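February, afternoon bench notes

Finally got to the ball-and-thread samples today and I'm so glad I didn't leave them for next week! Valentyna had the trays washed and stacked before lunch, so I could start straight away on the first batch.

Went with white on white in the end. Vibeke thinks I'm mad (she wants colored balls on a dark board) but I like how little there is to look at. One tray, three small balls, a big pale board with plenty of elbow room. With the lamp pulled down low you get lovely soft shadows at the rim, and the floor of the tray reads a touch warmer than the edge. I'd like to keep that for the whole series if the others agree. 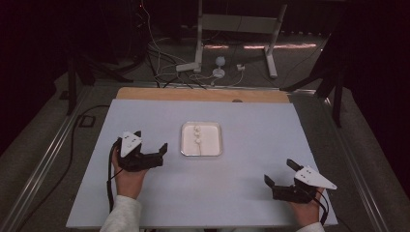
Spacing is still the thing I keep fussing over. I tried 10 mm between centers first, then 17, and 17 is much nicer to work with – you can get at the middle ball without nudging its neighbors. The row also sits better if it runs straight toward you and not across. Delia tried it both ways from her side of the bench and came to the same answer without me saying a word, hurray.

Thread: the thin stuff from the Ikard spool is good. The Voseo one has more spring in it and wants to curl up over the rim. Put it back in the drawer, maybe useful for the bigger pieces.

Trays: the shallow square ones with rounded corners win by a mile. A ball that gets away just rolls along the side and stops, and I can get a fingertip into every corner when wiping out. Would happily order 30 more. Sille has the supplier's number.

To do
– cut 30 lengths of thread, all from the same spool
– wipe the board down with the soft cloth, the green pad leaves marks
– ask Guðlaug if we can have the second lamp back
– try four balls in a row at 17 mm, see if the tray is still big enough

Left the first batch on the shelf by the window with a lid on.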